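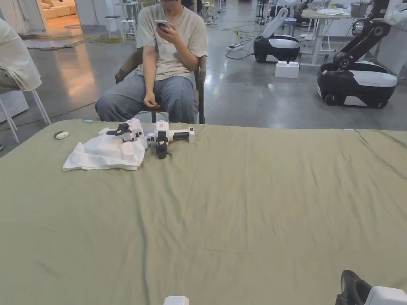 Do cloth napkins need to be ironed? They look fine without it if you pull them out of the washer right away, shake them hard and fold them while they are still a little damp.

I switched our house over to cloth napkins last April and I have been asked about it enough times that I am going to put it all in one post. Most of the questions are about laundry. A few are about tablecloths, so those are in here too.

We started with two packs of plain white cotton napkins from a restaurant supply store. I picked white because it can be bleached and because when one gets ruined I can buy another that matches. I had printed ones before that, a set from my aunt, and after a year the blue had gone gray on half of them and stayed blue on the others. They are rags now. Good rags, I still use them on the windows.

Size matters more than I expected. The small ones slide off your lap. Get the 20 inch ones if you have the choice. Mine have a plain hem with square corners, and the only thing I would change is the thread, which has started to come loose on a few of them. I go over it on the sewing machine when I have something else to mend.

Washing. I do napkins with the kitchen towels on Wednesday, warm water, regular detergent, no fabric softener. Softener makes them feel nice and then they will not soak up anything. My neighbor Jhair Londoño used softener on his for months and asked me why his napkins just pushed the water across the table. It took a few hot washes with no softener to get them working again.

For grease I rub in a little dish soap and leave it while I do something else. For tomato sauce, cold water from the back side of the cloth first, then soap. Red wine I rinse right away if I am awake enough to care, and otherwise it goes in a bucket overnight with oxygen bleach. Turmeric does not come out for me. Hanging the napkin in the sun for a couple of days fades it some, and after that I stop looking at it.

Folding. I fold in half, then in half again, and stack them in the drawer under the silverware. I used to do thirds so they would fit in a basket on the counter, but the basket was always in the way and people took the one on top and left the rest leaning over. A napkin that has been used once and is still clean goes back to the same person at the next meal. We tried napkin rings to keep track of whose was whose. The rings ended up in the toy box, so now everybody has a spot on the back of their own chair.

Now the tablecloth. A sage green cloth shows less than you would think. Crumbs show, water spots dry and go away, and coffee is the only thing I really see from across the room. White napkins look good on it. What it does show is every crease, and a big cloth is a pain to iron. If it has been folded in a closet you get one long line down it that stays for days.

What I do is put the cloth on the table the night before, mist it with a spray bottle and smooth it outward with my hands from the middle to the edges. By morning the small wrinkles are mostly gone. The long fold line usually needs the iron, and I do that right on the table with a bath towel under the cloth - only on our old table, which already has marks on it. I would not try it on a nice finish.

The better fix is to quit folding it. I roll mine on a cardboard tube from a fabric store and stand it in the back of the hall closet. The store gave me the tube for nothing. Before that I hung it over a pants hanger, and all that did was move the crease to a different place.

I still keep a roll of paper towels by the stove for bacon and for the cat. One roll lasts us a long time now. Next I want to make some smaller napkins for lunch boxes out of an old sheet, and if the hems come out straight I will write down the measurements.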